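Workshop Tips: Setting Up a Bin-Picking Test You Can Repeat

These notes come from the Princombe bench, where we compare ways of getting an arm to pick household things out of one bin and put them in another. Most of our early results were spoiled by the bench and not by the software. The tips are in the order we learned them.

Fix the bins first. A bin that creeps a quarter inch over a morning will change your success rate, and you won't notice it happening. Bar clamps from any hardware store are fine. Put them where the bins meet, check that the handles are clear of the arm's path, and snug them again at lunch. Mark the table with masking tape too, so a bin that has to come off for cleaning goes back to the same spot.

Choose objects that fail in different ways. Our first set, called Dindum, was all boxes and balls, and every method scored well on it. The second set, Lambert, came out of kitchen drawers and the recycling, and the scores spread out right away.
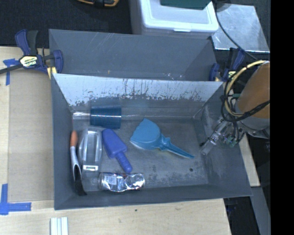

Clear plastic is the hardest thing we give the depth camera. It often reads the bin floor straight through the wall of a container, and the planner sends the fingers too low. Put at least one clear item in every load and stand it close to something solid, the way the transparent container sits between the brush and the violet-blue scoop. A crushed can is a good partner for it, with bright and dark patches all over the metal. Long thin handles test something else, mainly whether the method knows which way to turn the gripper.

Don't tidy the load. Tip the items in from a box and leave them where they land. If several end up against one wall, that is a fair trial and should be scored. We used to spread things out by hand, and it raised our numbers for no good reason.

Log every attempt, including the ones where the arm closes on air. We run 400 attempts per method and compare in blocks. With 300, two methods that were really the same could still look different. Provier, our learned grasp scorer, beat the plain geometry method on brushes and scoops and did no better on clear items. More training picks helped up to 1,000, and after that the curve was flat.

Other small things:

Old bins are fine. Scuffs and stains give the camera something to work with, but don't swap a worn bin for a new one halfway through a comparison.

Tie hoses and cables with enough slack for the full reach of the arm, then run it slowly to every corner before the first trial.

Wipe the finger pads on the gripper every Tuesday, or sooner if anything greasy has been in the bin.

Keep 2 spares of any object that can crack.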